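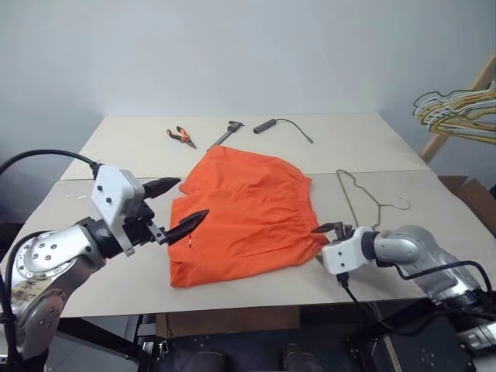

Awaiting a decision: an orange garment, a wire hanger and the tools lying behind it.

There is a table in every home where laundry goes to think about its future. Ours is beige, made of two boards that have never quite agreed on a height, and it was bought for dining. We have dined at it. I remember it well, it was November.

The trouble with a flat surface is that it says yes to everything. Pliers land on it after a small repair and stay for the season. Something black with a cable turns up beside them, and as no one can say what it powers, no one dares move it. Then comes the washing, which has to be folded somewhere, and is put down in front of the ironmongery like a guest at the wrong wedding.

Folding manuals are no help with elastic. The oldest household guide on my shelf, a foxed thing from 1867, gives over 50 pages to linen and assumes you have a maid and no gathered waistbands. Modern advice is worse. The Trollero method, which swept through my street last winter, asks you to smooth each garment outwards from the middle while breathing through the nose. I tried it on everything in the basket. The sheets came out beautifully. Anything with a puckered waist sprang back into the shape of a dropped handkerchief.

Then there is the hanger question. Fadia, the shop on our corner that sells storage to people who need fewer things, will let you have a padded one for the price of a decent lunch. Tilteo does a set with clips, in a box so handsome that I kept the box and lost the clips. Meanwhile the thin wire kind arrives free from the dry cleaner, bends if you look at it, and breeds in the wardrobe. I threw out 70 of them in the spring. There are more now.

A wire hanger has no real answer to a pair of shorts, either. You can drape them over the bar, where they slide to one end and sulk, or thread the hook through a loop, if there is one. Chávez, the dry cleaner in question, pins them with a paper collar and charges £2 for the privilege. I have begun to think this is fair.

My own system is to carry the whole lot upstairs on one arm and put it on the chair.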